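Bag your lemons, company says. The evidence is thinner than the bag

6/1/22

A kitchen storage company called Protik would like you to stop keeping lemons in a bowl. Its new home guide, mailed out to customers in Avstead and handed over with every purchase at the Barreto housewares store on the main street, says citrus belongs in a zippered plastic bag, a few to a bag, with the air pressed out before closing. Do that, the guide says, and your lemons will last "up to 457 percent longer."

That is a very exact number. It is also a hard one to pin down.

The guide does not say longer than what. It could mean longer than lemons left in a bowl, longer than lemons left in the sun, or longer than lemons that were already old when somebody bought them. There is no footnote. The back page gives a web address, and the page at that address repeats the claim in larger type, next to a button for ordering bags.

Asked for the test behind the figure, Protik sent a two-page summary. It describes 84 lemons bought in February from a wholesaler and divided between bags and what the summary calls "ordinary kitchen conditions." Of the bagged ones, it says, 79 percent were "still acceptable" at the end. The summary does not give the temperature of the kitchen, or say whether the bags went into a refrigerator. It doesn't define "acceptable" either. A follow-up question on that point brought a second copy of the same summary.

Hubert Auer, who ran the produce counter at the old Drumel market until it closed and still buys for two restaurants in Avstead, read the guide at our request. He got as far as the third page.

"A bag helps. Everybody who sells fruit knows a bag helps," Auer said. "A lemon gets hard because it loses water through the peel, and if you close it up it loses less. But they're telling you the bag and leaving out the fridge. I'd like to know which one did the work."

He has his own doubts about the part of the guide that recommends bagging lemons and leaving them on the counter so the family will "see them and use them." A closed bag in a warm room holds in whatever moisture is there, he said, and once one lemon gets a soft spot the ones pressed up against it tend to go the same way. He tells his restaurant customers to check the fruit before it goes in, wipe it dry, and put the bag in the cold. If they plan to use the lemons within a few days he tells them not to bother with a bag at all.

"You bought lemons on your way home and you're making fish tonight. What are we bagging?" he said.

The company's answer to this is that the guide is meant as general advice and that customers should "use their own judgment," a phrase that doesn't appear anywhere in the guide itself.

There is also the matter of cost. Barreto sells the recommended bags in a box by the register, and they run noticeably higher than the plain store brand one aisle over. The guide says the Protik zipper makes "a citrus-grade seal." We could find no grading system for citrus seals, and the company did not name one. Auer, shown one of the bags, ran his thumb along the zipper a couple of times and said it closed fine, and that the cheap ones close fine too if you get the crumbs out of the track.

Shoppers outside the store were of mixed mind. One woman said she had tried the method and liked that the lemons were all in one place. She had not kept track of how long they lasted. A man carrying a box of the bags said he had bought them for screws. Another customer said her mother had kept lemons in a bag for as long as she could remember and had never needed a guide for it, then asked whether the guide was free.

It is free. It is also 24 pages shorter than it looks, as a good part of the booklet is blank space headed "My Citrus Notes." 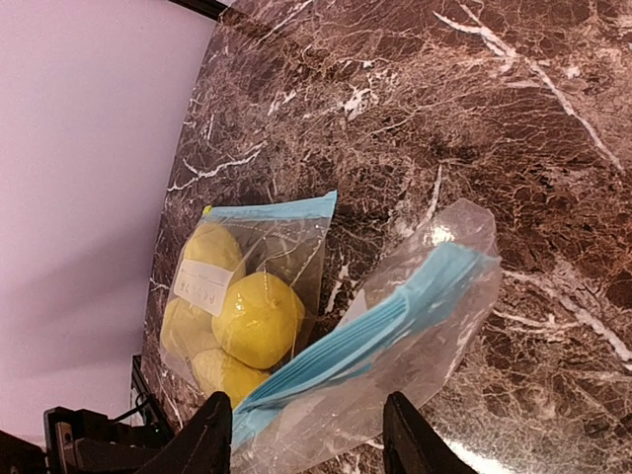
To be fair to the company, a few lemons in a zippered bag are easy to find and easy to carry from one end of the kitchen to the other, and they don't roll. Those are decent reasons to use one. They would fit on a single card, and they wouldn't need a percentage.

The guide makes a further claim that bagging "locks in juice," and suggests that a bagged lemon will give more when squeezed. The two-page summary has nothing on juice. No lemons were squeezed for it, as far as the text shows. Auer said a lemon that hasn't dried out will naturally have more in it than one that has, but that he wouldn't expect any bag to improve on the day it was picked. Rolling it on the counter under your palm first will do more for you, in his view, and he has been giving out that advice for nothing.

Protik says a second guide, on limes and small oranges, is being prepared. It would not say whether any new testing is planned for it or whether the lemon results will be carried over. Barreto's manager said the store expects to stock it and has already been sent the display stand.

The current guide can be picked up at the Barreto register while copies last. Readers who have kept lemons both ways, in the same refrigerator and at the same time, and wrote down the dates, are welcome to send us what they found. We would be glad to print it, including from anyone who got to 457.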